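29 Dec 2023 — gripper, Larkstead shed

Swapped the foam pads this morning. Old ones had gone shiny and were letting go of anything hard plastic. New foam is dark grey, same pocket in the face, cut with the bread knife becuase Benito has the good blade at his place.

Wrist cam back on after. Focus was out, fixed with a quarter turn. Exposure locked at 4,000 — still dark at the back of the bench, fine up close. Need another lamp over that side, maybe the one off the drill press. 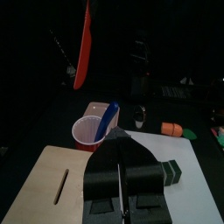

Servo current limit is now 40 percent, was 30. At 30 it stalled before the pads met. Watch the temp, Demetrio cooked the last one in July and I'm not paying for a third.

Cup first, then carrot, then the green block. Leave the slotted board till the wrist offset is redone, no point yet. Offset file is the one named peline_wrist, NOT the old Arroyo one, that has the axes flipped.

Log drops frames after 2,000 lines. Buffer? Ask Benito. Colour balance also a bit pink, ignore for now.

To get: M3 washers, foam sheet, zip ties, longer USB lead (the good one is holding up teh router).

Bench power off at the wall when you leave pls.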